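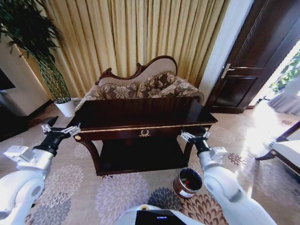
Two arms, one console table and a tin of paint down on the carpet.

Can a robot do my chores yet? Your questions answered

Last updated February 2021

I write about home robots in my spare time, and the same questions keep landing in my inbox, so I've put them all on one page. I'm not an engineer. I'm somebody who hates hoovering and has spent far too long reading about alternatives (and a fair bit of money on them too, see below).

So, can I buy a robot that does the housework?

One that does all of it, no. You can buy machines that each do a single job: floors, windows, the lawn. A pair of arms that will go round your sitting room and do whatever wants doing is still something for workshops and labs. I'd love to be wrong by next year!

Why are floors sorted and tables aren't?

A floor is flat and it stays put. My floor robot can bump into a chair leg, turn round and carry on, and no harm done. Now think about a nice glossy table with curved legs and a bit of gold trim. A bump there is a scratch, and you'll be looking at that scratch every evening for years.

Could a robot paint or varnish my furniture?

This is the one I get most, usually from people with a tired old sideboard. In a factory, yes, spraying has been done by machine for ages, but the parts come past the same way up, in the same place, all day long. At home the arm has to find the edge, keep the brush loaded but not dripping, press lightly and remember which bit it's done. Then there's the tin. Picking up a full open tin with two metal fingers, over a patterned carpet, makes me feel quite ill just thinking about it.

If you do want to try it with any machine, put a dust sheet down first. And a second dust sheet.

What about dusting?

Closer than painting, I reckon. Wiping a bare tabletop is a nice simple back-and-forth. The trouble is that my tabletops are never bare. There's post, a mug, a pair of glasses, and the machine has to decide what to lift and what to go round. I get this wrong myself.

Are two arms really better than one?

For most house jobs, yes. Try opening a jar or folding a towel with one hand in your pocket. Two arms also means twice as much to go wrong and twice as much to bash into the sofa, so some makers stick to one and put up with the limits.

Do two-fingered grippers work all right?

Better than you'd think for handles, cups and cloths. Coins and thin paper are a pain. I spent a whole weekend with a little bench kit called the Plisura trying to get it to pick up a teaspoon lying flat on a tray. It pushed that spoon round the tray for most of the afternoon.

Does sunlight matter?

It does! Strong light through a window can wash out what a camera sees, and shiny wood throws reflections back. If your machine goes daft at the same time every morning, try drawing the curtains.

What has all this cost you?

The Plisura kit was £298, plus £200 on bits I mostly didn't need. The proper arm I've been eyeing up, the Irdale, is £2,710 and I still haven't told anyone at home that I'm eyeing it up.

Is it any different on the shop floor?

Very. I went to see a small joinery firm in Rundcombe last May and their arm stacked 246 drawer fronts while I drank a cup of tea and asked questions. Every front was the same size. When they switch to odd sizes, a person does it.

Should I wait or buy something now?

If floors are your problem, buy now. If it's painting, dusting or tidying, get the brush or the cloth out, and have another look at this page in a year or so. I'll be adding a bit about laundry folding once I've finished testing the Manalastas folder, which is sitting in my hall in its box.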